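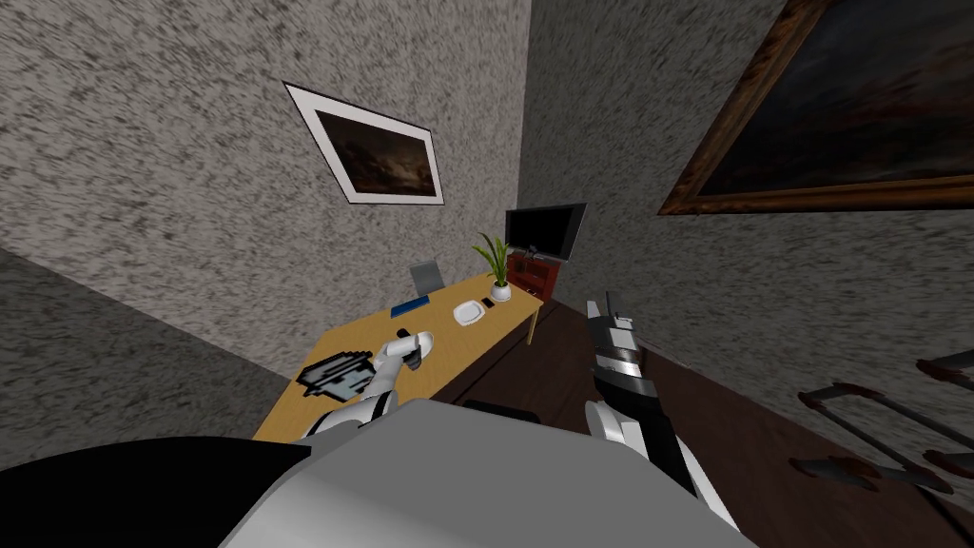
Rehearsing the desk reset at Lusatbridge

Before a two-armed robot clears a desk at Sosus, it clears one in simulation. The plate, the potted plant and the blue item on the wooden top are all modeled, and either arm can be stopped mid-reach.

Nikau Whitelaw used to reset 40 desks a shift by hand. Now he writes the placement rules and reviews the runs that fail. A layout goes to the floor after 100 clean passes — one bad grasp restarts the count.

The pay grade moved up. The hours did not change. Eftychia Christodoulou, who schedules the evening crew, says two cleaners have asked for the same training and two prefer to stay on floors and windows.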